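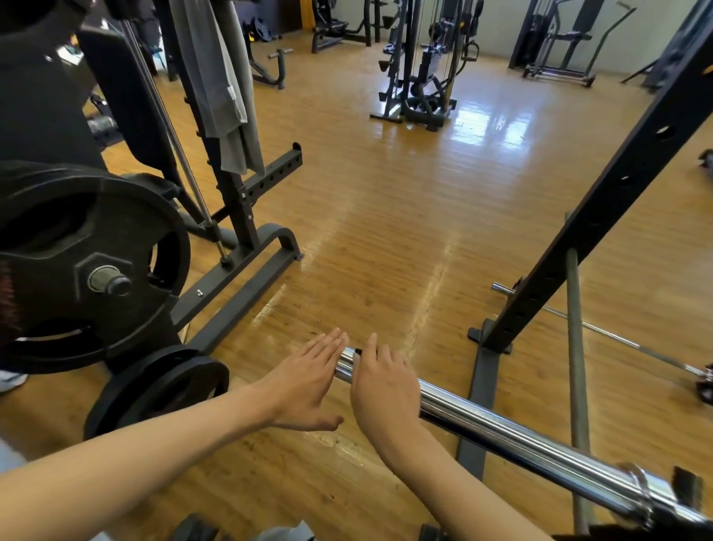

Hands at the bar. Left one open just above it, right one resting on top.

Vunley gym floor – good practice gallery

Quick page, put up 22 July 2024, tidied when I get a minute. It goes with the house rules for anyone recording or running demo work in the weights area, people or robots, same rules. One picture so far, notes under it. More to follow from the Starnelano site once they've sent theirs over.

Head-height view over the barbell. Both hands in shot, bar in shot, floor in shot. If the hands go out of view for more than 8 seconds, stop and start the take again. Don't patch it later.

Rules that go with this one:

Hands first, then load. Open hand near the bar before any grip. Same order for a robot hand, no exceptions for "it's only a test".

Bar low to the floor before you change anything on it. Plates off one side at a time, small ones first. Collars checked by a person, every time, even if the software says they're on.

Floor check before each take. Towels, bags, shoes, small bits and bobs. Look for loose screws and bolts as well, they get under wheels and they get under feet. Pick up, then log it.

Second bar on the floor? Rack it or mark it off. Anything that rolls counts as a hazzard.

Clear space round a moving robot: 2,000 mm, taped. Inside the tape only the operator, with the stop button in hand, not in a pocket. Arm speed capped at 500 mm a second near the racks – Farker set theirs lower, fine, lower is allowed.

60 minutes max per session, then a break and a fresh floor check. Tired people miss stuff.

Safety arms on the rack stay on. Don't take them off for a better view. Move the camera insted.

Members training nearby get told before you start, and can say no to being filmed. Sign on the door is not enough.

Wording above is from the May draft, Schnyder's changes are in. Still to sort: who signs off the log at weekends, and whether the cable machines need their own taped area. Comments to Kyriaki Andreadis at the front desk please, on paper or by email, either's fine.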